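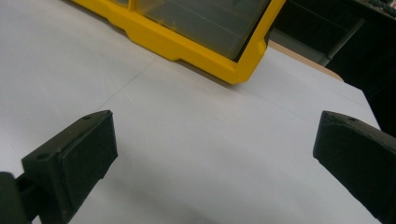
Could the fire door question please come first this time, one member asked under the previous checklist, as it was the last point on the page and many people stop reading before it. I have moved it to the top. The other points keep their old order.

WILTERO WORKSHOP, GOLLADPORT
Fire and electrical safety check, ground floor
Date of check: Apr 3, 2023

1. Fire door to Nasr Street
Result: NOT OK
Comment: The door opens fully, but it does not close by itself. It stops with a gap and I must push it with the hand. The closer needs adjustment. Please do not hold this door open with a chair, also not for a short time.

2. Width of the escape path
Result: OK
Comment: Measured 85 cm at the narrowest place, between the paper rack and the wall. Our own rule asks for 75 cm. Bicycles stay outside.

3. Emergency lights
Result: OK, with remark
Comment: Both lights came on with the test button. The one above the stairs is weaker than the other. I ask to change the battery before August.

4. Fire extinguishers
Result: OK
Comment: Pressure needle in the green part, pin and seal in place. The extinguisher with tag 493 hangs again on its hook. At the check before, it was standing on the floor behind the door.

5. Extension cords
Result: NOT OK
Comment: In the Nulon room one power strip was plugged into another power strip. I separated them. The gray cord under the window has a cut in the outer cover and I took it out of use. It is in the office with a red label, please do not take it back.

6. Work tables and small parts
Result: OK
Comment: Needles, blades and screws belong in a closed drawer or a box with a lid at the end of the day. No loose blades found. 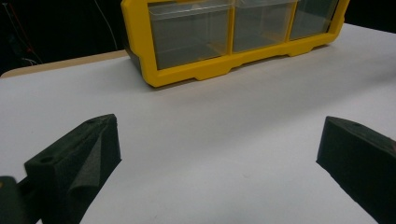

Yellow organizer with clear drawers, on the white table.

7. Flammable liquids
Result: OK, with remark
Comment: Metal cabinet closed and locked. One can of thinner has no readable label. If it is yours, write the name of the product and the date on it, otherwise it goes to the collection point.

8. Heat tools
Result: OK
Comment: Irons and glue guns were unplugged. The stand of the big iron is a little loose - one screw to tighten.

9. First aid box
Result: NOT OK
Comment: Burn gel is past its date. Plasters are almost finished. Budget for the refill is 200, already approved.

10. Notice with emergency numbers
Result: OK
Comment: Readable and in the right place next to the telephone.

To repair before the next check: points 1, 5 and 9. For point 5 we need a new cord of the same length, with ground contact. Remarks to this checklist can be written in the book at the entrance.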